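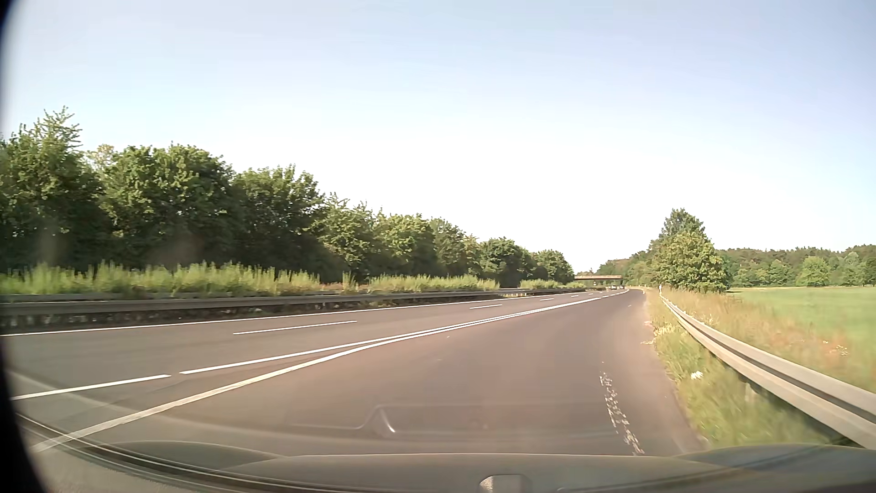

Tridisley Community Transport
Volunteer drivers and ride companions wanted

Posted 2023-04-08

Do you like a drive and a chat? We are looking for people in and near Tridisley who could spare a few hours a fortnight to take their neighbours to the places they need to get to: the eye clinic, the bank, the hairdresser, a sister's place for lunch. Plenty of our passengers have given up their own licence in the last couple of years, and they will tell you (at length, if you let them) how much they miss being able to just pick up the keys and go.

We have been running since the old Wana bus route was cut back, and in the last financial year our drivers did 559 return trips. Lately we have had to say no to people more often than we'd like, particularly for morning appointments, so we would love to have 6 new drivers and 4 ride companions on the roster before winter properly sets in.

What drivers do

You'll use your own car or one of our two hatchbacks, whichever suits you better. Saeed Bahrami, who looks after the roster, rings or texts on Thursday with the trips for the following week and you say yes to the ones you fancy. Most are local. The longer run is out to the specialist rooms at Akar, where there can be a fair bit of waiting, so bring a book, or try the bakery across from the car park, which does a very good cheese and spinach roll.

What ride companions do

Companions don't drive at all. You sit with the passenger on the way, help them find the right desk, hold the handbag, and keep them company until it's time to go home. It is a lovely job for someone who is patient and doesn't mind hearing the same story about the flood twice. If you have another language, please tell us! We have several passengers who'd be much more at ease with somebody who speaks Farsi or Italian.

What we ask of you

Drivers need a full, current licence and a registered, insured car if you're using your own. Everyone needs a police check, and we pay for that. There's one evening of training at the Dehghan Street hall, with supper, plus a couple of trips alongside an experienced driver before you head out by yourself. You don't need to be able to lift anyone, though you should be comfortable folding a walker into a boot.

We ask for two trips a month if you can manage it. If you go away for the colder months, as half of our present drivers seem to, just let Saeed know and your spot will be kept.

What you get

These are unpaid roles, but we reimburse your fuel and parking monthly, and new drivers receive a $100 fuel card once training is done. There is also a lunch in spring.

How to put your name down

Ring the office on a weekday morning and ask for Yasaman Shahbazi, or drop in and pick up a form from the front counter at the hall. Yasaman is happy to have a chat first if you're not sure it's for you, and there's no obligation after that. We'd like to hear from you by the end of April so we can settle on a training night, but late forms will go on the list for the next one.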